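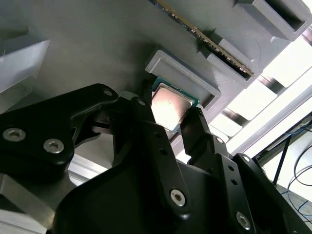

A computer processor, the part most listings lead with.

Buying a Refurbished Desktop: Frequently Asked Questions

Compiled by Mesfin Abera for the Tovel Consumer Desk. Last reviewed in November.

What does "refurbished" mean?
Less than you'd hope. In the listings we read, the word covers everything from a machine that was opened, cleaned, tested and given a new drive to one that was wiped with a cloth and switched on once. Ask the seller what was done to the computer you're buying. If the reply is a paragraph about their "rigorous process," ask again.

Is "certified refurbished" any better?
Sometimes. Find out who did the certifying. When it's the same shop that's selling it, you have a promise with a nicer label on it. A written test report with the serial number of your machine is worth something. A gold badge on a web page is decoration.

The listing says "100-point inspection." Should I be impressed?
Ask for the 100 points. We wrote to a seller called Linska and got back a sheet with 16 lines, two of which were about the box. Other sellers didn't answer. A short list of real tests (memory, drive health, temperature under load, every port) would please us more than a big number.

How much should I pay?
We won't give a rule, and we'd be wary of any site that does. Look up what the same model has sold for lately, and ignore what people are asking. "70% off" is usually measured against the price on the day the model came out, which tells you nothing about what it's worth now.

Does the processor name tell me how fast it is?
Only partly. Sellers like to print the family name in large letters and leave out the rest. The full model number is what matters, and two chips with the same family name can be many years apart. If the number isn't in the listing, get it in writing before you pay.

Can I buy a cheap one and upgrade it later?

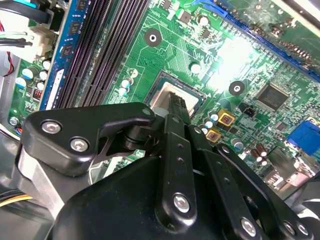

Upgrades are where a lot of bargain hunters lose the money they saved. Adding memory or a drive is usually simple enough, but a new processor is another matter. It has to fit the CPU socket on the motherboard, that big green board fixed inside the metal case, and it also has to be a model that board supports. Small office desktops can be worse, with power supplies and boards made in odd shapes that only fit one case. "Fully upgradable" in a listing should be read as "we haven't checked." Ask which processors the board takes, then look it up yourself on the computer maker's support page.

Is a one-year warranty enough?
Length is the wrong thing to look at first. Find out who pays shipping both ways, how long a repair may take, and whether you get money back or store credit. Gwenllian Meredith, who reads these terms for us, found one from a firm named Pavar that was void if the buyer opened the case. The same firm advertised its desktops as easy to upgrade.

Will it run the current version of Windows?
Don't take "Windows ready" as a yes. Some sellers install a new version on hardware that doesn't meet the official requirements. It may work fine for months, then you run into trouble with updates. Compare the processor model with Microsoft's own list. Check that the license is included too, and that it's activated when you first turn the computer on.

Has my data risk gone up if the drive is used?
The previous owner's files are more their problem than yours, but a drive that wasn't wiped suggests nobody did much else either. Do a clean install as soon as you get it, whatever the seller tells you.

What about customer reviews?
We give them little weight. Most are written in the first week, when almost any computer works. Sort by lowest rating and look for complaints about returns.

Do you recommend a particular seller?
No. We're asked this a lot, and we take no money from any of them. Send us a listing before noon on Friday and we'll try to reply the same day with questions to put to the seller.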